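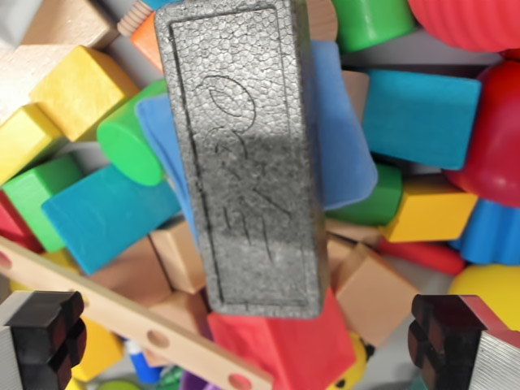

第4章　「つかめた」を疑う

読了目安 9分　コメント 4　シェア 57

ロボット部の発表会で最もよく聞く言葉は「成功しました」である。そして最も説明されない言葉でもある。何をもって成功としたのか、何回やったうちの何回なのか、条件を変えても同じことが言えるのか。本章では、エスタノーラ高専の課外クラスが取り組んだ「ばら積みピッキング」の課題を題材に、こうした問いを一つずつ立てていく。読者には、報告書を書く側ではなく、疑う側に座ってもらいたい。

課題の文面は短い。箱に積まれた玩具の山から、指定された一つを二本指のグリッパで取り出すこと。班の記録には1,217回の試行が残っており、そのうち539回が「成功」に分類されている。数字だけ見れば立派な量だが、筆者は最初に読んだとき、あまり感心しなかった。持ち上げてすぐ落とした回をどちらに入れたのか、どこにも書かれていなかったからである。

山の中身も問題になる。同じ箱の中に、ボールのように転がるもの、布製の柔らかいブロック、穴の並んだ細長い木の板、表面の粗い灰色の直方体が混ざっている。角のある物体で得た成功率を、球にそのまま当てはめてよい理由はない。合計だけを載せた表は、この違いをきれいに隠してしまう。

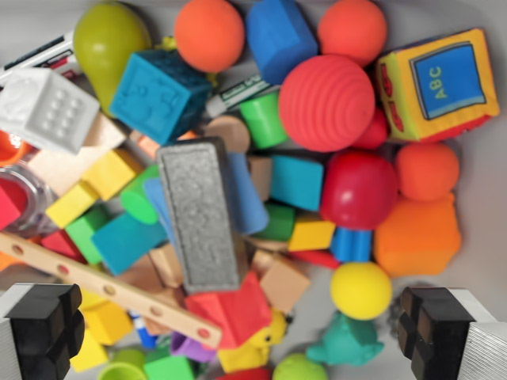
ケツァラ・スリトーンは、種類ごとに分けると一つあたりの回数が減り、かえって何も言えなくなるのではないかと反論した。もっともな心配である。しかし、回数が足りないことと、足りないことを合計で覆うことは別の話だ。分けた結果「まだ言えない」と分かるなら、それも報告に書くべき結果である。

次に、把持そのものを考える。指が物体の両側に当たっている瞬間は、見た目には完成した動作に見える。報告書の表紙に選ばれるのもたいていこの瞬間だ。だが、接触していることと、運べることの間にはかなりの距離がある。重心のずれ、指先の滑り、隣の物体との引っかかりは、その後の動きを追わなければ評価できない。発泡材のように押すとわずかにへこむ素材では、力の設定も記録しておかないと再現のしようがない。

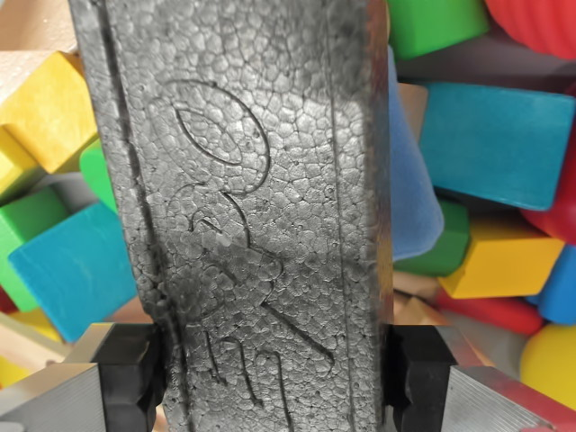 それなら動画をすべて提出させればよい、とバカリ・ルクマイは言う。筆者はこの案にも半分しか賛成できない。判定の基準が決まっていなければ、動画が何本あっても、見る人の数だけ成功率が生まれるだけである。先に決めるべきなのは、どの高さまで、何秒保持したら成功と呼ぶかという定義のほうだ。

4.1節では、まずこの定義を自分の班の言葉で書いてもらう。試行を始める前に書き、始めてからは変更しないこと。変更したくなった場合は、その理由とともに、それまでの記録を別の表に移す。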